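Startseite | Listen | Archiv | Suche | Hilfe | Anmelden

Kategorie: Tiefbau & Verkehrsflächen / Betondecken, Fugen, Instandsetzung

Diese Website verwendet Cookies, um Ihre Anmeldung im Listenarchiv zu speichern. Mit der weiteren Nutzung stimmen Sie dem zu.

Betreff: Re: Fugenerneuerung Betriebshof Ristlow, Nachfragen zur Ausschreibung
Von: Liis Lūse
An: Verteiler Betonbau
Datum: 31. Juli 2023

Sehr geehrte Frau Ogola,
sehr geehrte Kolleginnen und Kollegen,

für die Nachfragen zur Fugenerneuerung auf dem Betriebshof Ristlow danke ich. Da mehrere Bieter ähnliche Punkte angesprochen haben, erfolgt die Beantwortung über den Verteiler. Zur besseren Zuordnung ist die ursprüngliche Nachricht hier auszugsweise wiedergegeben.

> Akinyi Ogola (Niskanen Tiefbau) schrieb:
>
> Sehr geehrte Frau Lūse,
>
> bei der Durchsicht der Unterlagen sind uns zwei Punkte aufgefallen,
> um deren Klärung wir vor Angebotsabgabe bitten.
>
> 1. Im Leistungsverzeichnis ist für die Querfugen Heißverguss
> vorgesehen, in der Baubeschreibung ist dagegen von Fugenprofilen
> die Rede. Welche Angabe ist maßgebend?
>
> 2. Für die Platten im Bereich der Waschhalle ist Ersatz in voller
> Dicke ausgeschrieben. Nach unserem Eindruck bei der Ortsbesichtigung
> beschränken sich die Schäden dort überwiegend auf die Kanten. Ist
> eine Kantensanierung mit Reparaturmörtel als Nebenangebot zugelassen?
>
> Mit freundlichen Grüßen
> Akinyi Ogola

Zu Punkt 1: Maßgebend ist das Leistungsverzeichnis. Die Querfugen sind nach dem Nachschneiden zu reinigen, mit Voranstrich zu versehen und heiß zu vergießen. Die Fugenprofile in der Baubeschreibung stammen aus einem früheren Planungsstand und betreffen allein die Raumfuge entlang der Entwässerungsrinne. Die Baubeschreibung wird entsprechend berichtigt. Der Vergussspalt ist in den Plänen des Büros Celtau durchgängig bemaßt; Abweichungen am Bestand sind vor dem Schneiden anzuzeigen und mit der Bauüberwachung abzustimmen.

Zu Punkt 2: Nebenangebote sind für diesen Abschnitt nicht zugelassen. Von den untersuchten Platten weisen 31 durchgehende Risse auf, die von der Oberfläche her nur teilweise erkennbar sind. Hinzu kommt, dass die Dübel in der Fuge vor dem Tor der Waschhalle nach dem Befund des Prüfbüros Datovden in Teilen korrodiert sind. Eine Instandsetzung der Kanten allein würde die Querkraftübertragung nicht wiederherstellen. Für die übrigen Flächen bleibt es bei der Kantensanierung gemäß Leistungsverzeichnis.

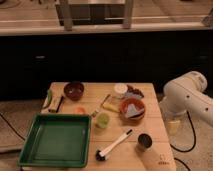
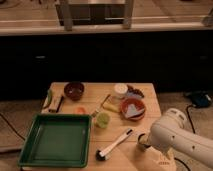

Holztisch mit grünem Tablett, zwei Aufnahmen

Ergänzend wird auf folgende Regelungen hingewiesen, zu denen ebenfalls Rückfragen eingegangen sind.

Der Betriebshof bleibt während der gesamten Bauzeit in Benutzung. Die Arbeiten sind daher in zwei Bauabschnitten auszuführen. Der zweite Abschnitt darf erst begonnen werden, wenn die Flächen des ersten durch die Bauüberwachung für den Verkehr freigegeben sind. Maßgeblich für die Freigabe ist die nachgewiesene Druckfestigkeit, nicht der Ablauf einer bestimmten Frist. Die Kosten der Erhärtungsprüfung sind in die Einheitspreise einzurechnen.

Die Zufahrt für Fahrzeuge bis 40 t muss jederzeit über mindestens ein Tor gewährleistet sein. Baustoffe und Geräte können auf der im Lageplan schraffierten Fläche hinter der Streuguthalle gelagert werden. Wasser steht am Hydranten zur Verfügung, ein Standrohr ist vom Auftragnehmer zu stellen.

Das beim Schneiden anfallende Wasser darf nicht in die Hofentwässerung gelangen. Es ist aufzunehmen und ordnungsgemäß zu entsorgen. Eine eigene Position hierfür wird mit der Berichtigung in das Leistungsverzeichnis aufgenommen. Bieter, die den Aufwand bereits in die Schneidarbeiten eingerechnet haben, werden gebeten, ihre Kalkulation anzupassen.

Bei Verguss und Voranstrich sind die Verarbeitungshinweise des Herstellers einzuhalten. Auf feuchten Fugenflanken wird nicht vergossen. Über die Temperatur der Vergussmasse ist ein Protokoll zu führen und der Bauüberwachung arbeitstäglich vorzulegen.

Die berichtigten Unterlagen werden allen registrierten Bietern über die Vergabeplattform zugestellt. Die Frist zur Angebotsabgabe wird angemessen verlängert, der neue Termin geht aus dem Anschreiben hervor. Weitere Fragen bitte ich ausschließlich schriftlich über die Plattform zu stellen. Telefonische Auskünfte zum laufenden Verfahren können nicht erteilt werden.

Mit freundlichen Grüßen

Liis Lūse
Sachgebiet Verkehrsflächen
Bauverwaltung Ristlow

Vorherige Nachricht | Nächste Nachricht | Nach Thema | Nach Autor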